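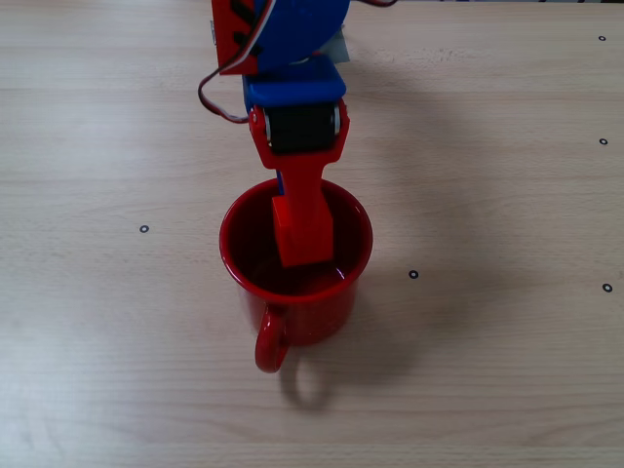

Kategorie: Werkstattbuch / Oberflächen und Tische

April, nachmittags

Tischplatte, zweiter Durchgang. Der erste ist ja schon im alten Heft dokumentiert, unter der Überschrift »fertig«. Das Wort streiche ich dort noch durch.

Stand heute: Platte hell, Maserung ruhig, Glanz eher seidig als speckig. Gegen das Licht sieht man die Schleifspuren vom ersten Durchgang nicht mehr. Mit dem Licht habe ich vorsichtshalber nicht so genau geschaut.

Aufgetragen wurde das Hartöl aus der Dose, auf der mit Filzstift »Flandley« steht. Das ist kein Ölname, so hieß der Auftrag, von dem der Rest übrig war. Wer Reste abfüllt, schreibe bitte künftig auch den Inhalt drauf. Ich habe am Geruch entschieden und an einem Abfallstück probiert, mit Erfolg, aber als Verfahren möchte ich das nicht empfehlen.

Ablauf, damit es beim nächsten Tisch schneller geht:

Zwischenschliff von Hand, nur mit der Faser. Der Exzenterschleifer blieb im Schrank, er hat beim ersten Mal genug Meinung geäußert. Staub abgesaugt, dann feucht nachgewischt, trocknen lassen. Öl dünn mit dem Lappen, 90 Minuten gewartet, Überstand abgenommen. Den Lappen danach ausgebreitet nach draußen gehängt - nicht zusammengeknüllt in den Eimer, auch nicht »nur kurz«. Auspolieren am Tag darauf mit weißem Pad.

Verbrauch laut Waage 64 Gramm für die ganze Platte. Auf der Dose wird deutlich mehr empfohlen, aber die verkaufen das Zeug ja auch.

Zum Becher. Für die Ringprobe nehme ich den roten Emaillebecher. Emaille ist gemein zu Oberflächen: Der Boden hat einen schmalen Rand, das Wasser zieht sich darunter, und wer eine Schwachstelle im Öl hat, bekommt sie kreisrund nachgewiesen. Erste Probe kalt, 2 Stunden Standzeit, kein Ring. Zweite Probe mit heißem Tee, gleiche Standzeit: ein matter Hof, der bis zum Abend verschwunden war. Ich werte das als bestanden. Die Platte ist schließlich für Leute gedacht, die ihren Tee irgendwann auch trinken.

Rotwein und Kaffee stehen noch aus. Senf ebenfalls, der wird gern vergessen und ist schlimmer als beide.

Den Becher bitte am Tisch lassen, bis die Proben durch sind. Er wandert sonst in die Küche, wird dort gespült, gestapelt, bekommt eine Macke am Boden, und dann teste ich Kratzer statt Ringe. Wer einen Becher zum Trinken sucht: Im Regal stehen die weißen von Irkarora, die hatten ihre Macken schon bei der Lieferung.

Offen:
- Unterseite ölen. Ja, auch wenn sie keiner sieht. Die Platte vom Wulia-Regal hat sich geschüsselt, weil jemand genau das gedacht hat (ich).
- Kante vorne noch einmal brechen, die ist am Unterarm unangenehm.
- Neue weiße Pads bestellen, das letzte ist nun eher beige.
- Dose umbeschriften.

Nachtrag, kurz vor Feierabend: Kante gebrochen, mit Klotz und 240er. Dabei natürlich einmal in die frisch geölte Fläche gerutscht. Kleiner Kratzer längs zur Faser, mit dem Rest vom Lappen drübergegangen, morgen noch mal ansehen. Senfprobe machen wir dann gleich daneben.

Zuletzt im Werkstattbuch
Wulia-Regal: warum es schüsselt
Leimreste von Buche entfernen
Schubladen wachsen, dritter Anlauf
Welches Pad für welches Öl
Lappen, Eimer, Brandschutz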